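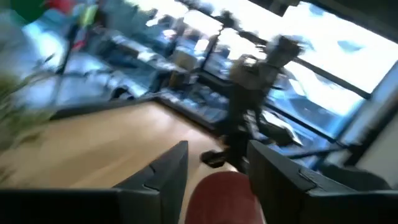

New worktops go in at the Drisidico workroom

Last updated: 2021-03-12

The ground-floor workroom at Drisidico in Gisten has new wooden worktops, fitted by the furniture firm Clernetti after the old painted boards were taken out last month.

The tops are butcher block, made from strips of pale and honey-coloured wood glued side by side. Clernetti charged £458 for each one, including delivery and fitting. The black metal frames underneath have been kept. Drisidico bought them second-hand when it took on the building and says there is plenty of life left in them.

Kohei Matsuda, who runs the workroom, said the painted boards had been a nuisance for a long time. The paint chipped at the edges and small parts were hard to find against the dark colour.

"You would put down a washer and spend five minutes looking for it," he said. "Pale wood is easier on the eyes, and if it gets marked we can sand it and oil it again."

Mr Matsuda trained as a joiner in Chiba before moving to Gisten. He chose the wood himself at the Clernetti yard and asked for the strips to run along the length of the tops, so that people could use the joins as a rough guide when laying things out straight. He also asked for a plain edge. A rounded edge would have cost more and made it harder to clamp work down.

Fitting took two days. The first was spent levelling the frames on the concrete floor, which slopes a little towards the street side of the building. Clernetti's fitters packed the low corners with thin steel plates and then screwed the tops down from below – the screws sit in slotted holes to let the wood move with the seasons.

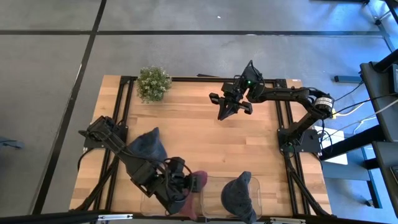

The concrete has been left bare. Drisidico looked at a painted floor and at rubber matting, and got a price for both, but decided to put the money into the worktops. The grey surface has its share of scuffs and will get more. Black tape has been laid on it in straight lines, and users are asked not to leave bags, boxes or trolleys across the tape. Anyone who finds a length of it lifting should tell the desk and not try to stick it back down, as the old glue has to be scraped off first.

Drisidico has set out a few rules for the new wood. Hot tools must go on a stand. Cutting with a knife is allowed on a mat only. Spilt glue should be wiped up straight away with a damp cloth, and a cloth and a bucket are kept by the sink for the purpose. Cups are to stay on the side counter, where people have always left them anyway.

The counter itself is next on the list. Mr Matsuda said it had filled up over the winter with things that had no other home, and that anything without a name on it would be moved to the store. Owners can collect from there until the end of July. After that, whatever is left will be given away or taken to the tip.

"I have asked nicely twice," he said. "Some of it may well be mine."

There are no plans to change the big window, which gives the room most of its daylight. A blind was suggested by several people who find it too bright on clear mornings. Drisidico has a quote of £500 for one and will decide later in the year. In the meantime the advice is to work with your back to the glass or pick a spot further in.

The money for the worktops came from room hire and from the sale of old stock. A further £200 has been put aside for oil, sandpaper and replacement tape, which should last until next spring. Each top will be oiled twice in the first year and once a year after that. The room will close for a day each time while the oil dries, and notices will go up on the door a fortnight ahead.

The old boards have not been thrown away. Two of the better ones are now shelves in the store, and the rest have been cut down and stacked in the yard behind the building. They are free to anyone who can carry them. The paint is sound on one side but the screw holes go right through, so they would suit a shed or a workbench more than anything in the house.

The workroom is open at its usual hours. Bookings already made are not affected.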